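Drellska Cell Report: Getting Two Arms to Share One Table

Severin Auer, Trurham workshop project

What I wanted to do

When I took over the Drellska cell in August it had two arms, two grippers and one big problem: the arms didn't agree about where anything was. You could teach each one a perfectly good routine, and then the moment they had to work near each other the whole thing went sloppy. My project was to set the cell up properly, write down how I did it and leave behind a maintenance routine that the next student can follow. I had never touched a gripper before this, so a lot of what follows is me learning as I went (and having a great time).

Mounting and alignment

I started with the boring part, the bolts. Several of the screws behind the fingers had worked loose, and one finger could be wiggled by hand. I took both sets of fingers off, cleaned the mating faces with alcohol, put them back on and tightened everything in a cross pattern. Then I closed each gripper slowly on a strip of paper and pulled. If the paper slid out on one side and stuck on the other, the fingers weren't parallel and I went back to the screws. It took me 18 tries to get the first gripper right and six for the second, so I'd call that progress!

After that came the zero position. The old notes said to run the homing routine once at startup, but I found that the closing width drifted as the motor warmed up. Now we let the cell cycle for a while before homing, and the drift is much smaller.

Test parts

I went with toy building bricks for the handling tests. They are cheap, the sizes are very consistent, and you can see straight away when a grip is crooked. A stack is a nice step up from a single brick - the fingers have to close on both parts evenly or the lower one twists.
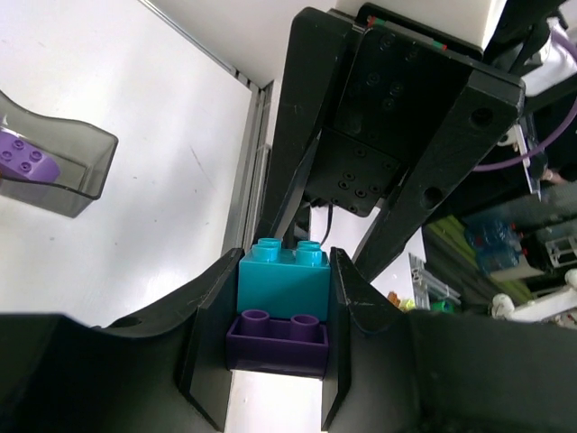 The setting I spent the most time on was grip force. Too low and the parts slipped whenever the arm changed direction, too high and the fingers flexed and the grip went off center. I stepped the force up a little at a time and ran 50 picks at each step, then went back and repeated the two best settings. The final value is written inside the lid of the control box, next to the old one from Dewan, which was a lot higher.

Keeping the arms apart

Both arms now use the Prostlow calibration plate as their common reference. I touch off each arm at the same corners and compare the readings. I also added a keep-out zone over the shared area, so one arm waits until the other has cleared it.

Looking after it

Before each session: wipe the fingers, check the screws, look along the cables for rubbing, home both grippers warm. Every 116 hours of running: repeat the paper test and touch off the plate again.

I still want to try softer pads on the fingers, and the cable on the second arm needs a better clip. Both are on the list by the door.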